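27/02/2025 Emon 试用包，接着上次往下记

上次记到许可证装好、示例能跑。今天把交付的场景和数据过了一遍，顺便把 Cirnutley 的宣传册又读了一遍，心情比上次差一点。

先抄一下他们卖的是什么，免得以后翻本子忘了：Emon 分三块，一块是场景包（房间、桌子、机械臂、任务道具都给配好），一块是现成的仿真轨迹数据，还有一块叫“评测服务”，就是把我们的策略传上去，他们跑完给一份报告。三块可以分开买，但销售一直在推打包价。我们现在手里的是前两块的试用版，评测服务只给了一份样例报告，跑的还是他们自己的策略。

宣传册里的原话是“训练即部署”。Said Gaber 在旁边用铅笔画了个问号，我同意这个问号。

启动时间：冷启动到第一帧出来，大约 7 分钟。第二次快很多，估计是着色器缓存。他们文档里写“秒级启动”，没说是第几次启动。换驱动之后缓存失效，又得等一遍。这个对单人用无所谓，对夜里批量跑有影响，因为我们的任务是分散到几台机器上的，每台都得热一次。

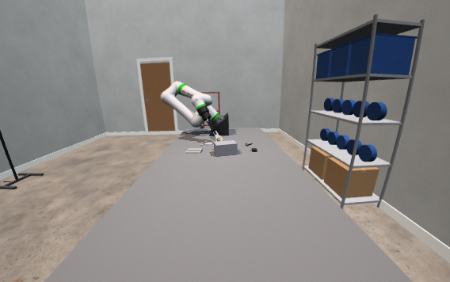
数据那块，试用包里一共 2139 条轨迹，随附的清单文件和磁盘上的数目对得上，这一点给好评，以前收过别家的包，连数目都对不上。字段也还算齐：关节角、关节速度、末端位姿、夹爪开度、几路渲染图、任务标签。时间戳单调，没有重复。力矩字段有，但是全零。文档里写“可选”，没写“没有”。发邮件问了，对方回复说正式版会填。正式版什么时候出，没答。

力矩为零这件事我不太想放过去。我们要它就是为了接触类任务，拧、插、压，光看位姿看不出手上吃了多大劲。没有力矩，这批数据顶多拿来预训练视觉那一截。销售说“客户一般不看这个”，这句话我先记在这里。

标签粒度也粗。每条只有一个总标签（成功或失败），没有阶段。接近、对准、夹住、转动、松开，全混在一条里。Jericho Fajardo 写了个小脚本，按夹爪开度和末端速度切段，切出来的东西能用，但遇到夹爪反复开合的轨迹就切得很碎。脚本放在共享目录的 saber_tools 下面，谁要用自己拷，别直接改原件。

关于“成功”怎么判：翻了他们的配置，判据写的是终止时刻的物体状态，只看最后一步。中途掉了又捡起来，算成功。夹爪穿进物体里把它顶到位，也算成功。按我们自己的判据重算，标成功的里面有 702 条要打回去重看。打回去不等于判失败，有一部分可能是我的阈值太紧，位姿容差我设的是 5 毫米，对拧转类任务也许不合适。这个数先不要往外传，等 Jericho 抽查完再说。

碰撞模型另记一笔。渲染网格和碰撞网格是两套，碰撞那套是凸包拼的，凹进去的地方全被填平了。夹爪看着进去了，其实是在凸包外面滑。对大块的方形物体问题不大，对带把手的零件就麻烦，手柄和管子之间那道缝在碰撞模型里根本不存在。他们提供了一个“高精度碰撞”开关，打开以后步长得减半，速度掉得很难看。宣传册上的吞吐数字显然是关着开关测的，文档脚注里也没有注明。

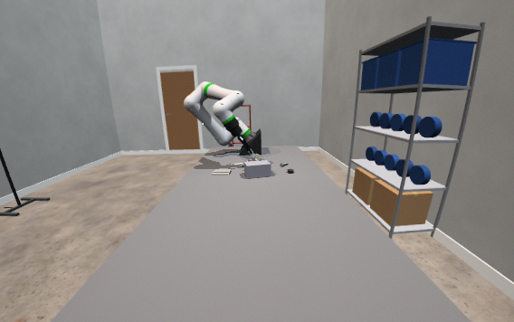
随机化的幅度是我最怀疑的一项。Emon 的卖点之一就是“全域随机化”，网页上列了一长串：光照、纹理、背景、相机、物体位姿、干扰物。我把随机种子换了几个，再去翻配置，试用包里真正打开的只有物体初始位姿和一点点相机抖动，其余的项都写着，值全是零。房间这一层等于没动过：棕色的门还是关着，右边架子上那几排蓝色圆柱老老实实横躺着，纸箱在最底下一层。浅灰箱子顶上堆着些浅色小件，这个我倒是喜欢，堆叠对遮挡是个考验。可背景一成不变，拿去训视觉，网络很容易把架子当成路标，换到我们自己的工位就抓瞎。

问了能不能自己改随机化参数。答复：能，但纹理库要另外买，光照那一组参数在试用版里是锁的。Said 试着绕过去，直接改场景描述文件，物体颜色改成了，灯没改成，一存盘就被启动器还原。他说这个启动器写得很小心眼。我的意见是别再绕了，绕成了也不能写进评测结论，买回来的东西应该按说明书能用。

桌面也提一句。一整张灰，几乎没有纹理特征，深度估计的网络在这种面上本来就容易飘。我们真机的台面是有划痕的，还有胶带印，反而好认。拿仿真桌面上的深度误差去推真机，我不信，两个方向都可能推错。

下午对拧转任务单独做了回放。做法很土：把轨迹里的关节角直接灌给 Saber 控制栈，在控制侧的影子模式里跑，不上电，只看指令合不合理。目的是看这些轨迹真机能不能照着走。

结论先写：能走，但走得不舒服。腕部关节有几处速度突变，控制栈限幅了，限幅以后末端轨迹和原来的差开一截。仿真里的控制器看来没有加速度上限，或者上限设得很高。文档里这一节叫“理想执行器”，名字起得漂亮。

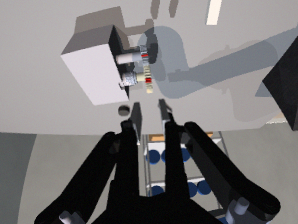
摩擦系数的问题也一起查了。所有物体用同一组值，指垫和塑料、指垫和金属没有区别。我把摩擦往下调了一档，同一条策略的成绩立刻往下掉，再往上调，又回来了。这说明什么都由这个数说了算，而这个数他们是怎么定的，文档里一个字没有。我写信问有没有实测依据，回信附了一篇白皮书，白皮书里引用的是他们自己的另一篇白皮书。

Jericho 的看法比我温和，他认为仿真数据本来就不该指望物理对得上，能省下真机前期那段瞎摸的时间就值钱。我承认有道理，但那样的话应该按预训练数据的价来谈，现在报价是按“可替代真机采集”算的，差着一档。

记一下还算满意的地方，省得以后看这本子觉得我只会挑刺：

接口干净。读一条轨迹几行就够，没有强制拉一堆依赖。
复现性好。同一个种子跑两遍，关节角逐位一致，换机器也一致。做回归测试能用上。
机械臂的几何尺寸和连杆顺序跟厂家图纸核过，没有错。上一家给的模型腕部偏置是反的，害我们白干。
技术支持回信快，虽然回的内容不一定是我问的。

还有一个小毛病，随手记：夹爪开度字段的单位，数据里是米，文档里写毫米，样例代码里除了一次一千又乘了一次一千。结果是对的，读代码的人会疯。已经报给对方了。

渲染图的问题：几路相机之间有一帧的错位，不是每条都有，跟是否开多进程导出有关。单进程导出正常，但是慢。Said 写了校正，思路是拿末端投影位置去对齐，大部分能对上，夹爪被挡住的那些对不上，只能丢。丢之前请先备份索引，上回有人丢完才发现索引也一起清了。 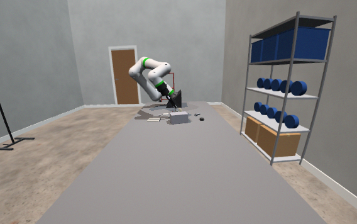
Isier 机器人部 仿真与评测组

对评测服务的疑问单独列，下次电话会上由我来问，Said 记录。

第一，报告里的成功率用谁的判据？如果还是只看最后一步，那我们不需要花钱买这个数。能不能上传自己的判据函数，在哪里跑，跑的时候他们看不看得到我们的代码。

第二，样例报告给了一张“仿真与真机相关性”的图，点很少，没有误差棒，坐标轴也没有从零开始。这些点分别对应哪些任务？真机那一侧是谁测的，在什么台面上、用的什么指垫？我想要原始表格，图可以不要。

第三，种子。样例报告每个任务用 7 个种子，最后只报平均，没有报最差的那个。我们关心的恰好是最差的那个。夹爪在半空里挥一下撞到架子，平均值里是看不见的。

第四，策略传上去以后保留多久。合同草稿里写“为改进服务之目的可保留”，法务还没看。看之前任何人不要传真实权重，测试接口用随机初始化的网络就行。这一条请大家当真，上个月已经有人差点点了上传。

第五，力矩字段。再问一次，请对方给书面答复。

内部要做的：

Jericho 把打回去的那批抽查完，抽样方式写清楚，别只挑短的看。拧转类的容差单独定一个角度阈值，位置阈值放宽看看数目怎么变。
Said 把导出错位的最小复现例子整理出来发给 Cirnutley，附上版本号和驱动号。
我去跟真机组借半天工位，照 Emon 的道具尺寸做一个箱体，装上现成的阀门，测几组真的转动力矩和指垫摩擦。数出来之后填回仿真里，再看策略成绩。这一步如果差得离谱，后面几项都不用谈了。
影子模式的日志别删，放在 saber 目录下按日期归档，文件名里带上试用包版本。

要不要续试用：我的意思是续，条件是解锁光照参数，并且给一小批带力矩的轨迹，哪怕只有一个任务。对方如果只肯延长时间不肯给内容，就到期为止，延长时间对我们没有用处。Jericho 倾向于不管怎样先续上，反正试用不花钱；我提醒他人的时间是花钱的，他说那就少开会。

采购那边来问能不能给个分数，填表用。我没填。表上只有“推荐”和“不推荐”两格，我在备注里写了“数据格式可用，物理部分未验证，力矩缺失”，退回去了。如果他们再来催，请转给我，不要替我勾。

补一条，傍晚发现的：高精度碰撞开关打开以后，随机种子的复现性没有了，同一个种子两遍结果不一样，差得不多，但是接触以后会越差越远。所以前面夸的复现性只在开关关着的时候成立，前文我不改了，以这条为准。原因还没查，先怀疑多线程求解器的求和顺序，明早用单线程再跑一遍对照。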